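Putting a Pillow into a Pillowcase: Is There a Best Way?
Household Tasks course, project report, 10/24/18

Our group was assigned bedding, which I did not ask for. The claim we had to test came from a handout by Plevmont, who say that anyone can halve the time it takes to dress a pillow by turning the case inside out first. I had doubts about this before we began and I still have most of them.

The handout leaves out a lot. It never says how big the pillow should be compared to the case, or what the case is made of. It also assumes you work on a bed, where the mattress gives and the cloth stays put. On a hard, smooth top the cloth slides, and a good part of the effort goes into holding something down with one side while pulling with the other. We stuck to a tabletop, a white pillow and a blue cloth, and left the bed out of it.
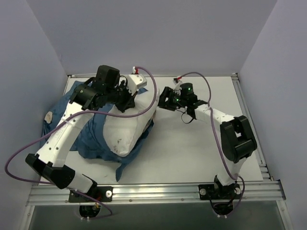

Margus Navickas thought I was being unfair to the handout. His point was that people who change beds for a living all turn the case inside out, and they would have dropped the habit by now if it didn't save them anything. He also said a slippery table proves nothing about a bedroom.

I agree with him on the bedroom. On the habit I'm less sure. People keep doing what they were shown, and the handout gives no times at all, only the word "half" in large print. The other source we found, a blog called Kundero, promises up to 70 percent less effort and doesn't say how effort was measured.

What I think matters more is where you take hold of the cloth. Grab a big handful and you get a stiff bunch that drags everything else along with it. A small pinch near an edge gives you one layer to work with - if you really have one layer, and with thin cotton it is easy to be wrong about that.

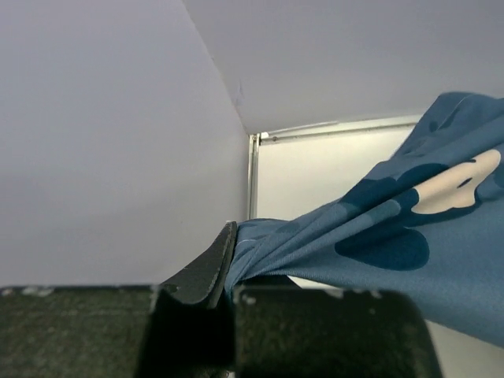
The same goes for corners. Both sources say to "fill the corners first" as if that were a step you could simply do. A soft pillow folds over on itself before it gets there, and then you have to reach in and straighten it, which neither source counts as part of the job.

For the next round in October I would want two cases of different fabrics and a written rule for when a pillow counts as finished. Ours was "looks okay," and I don't trust it.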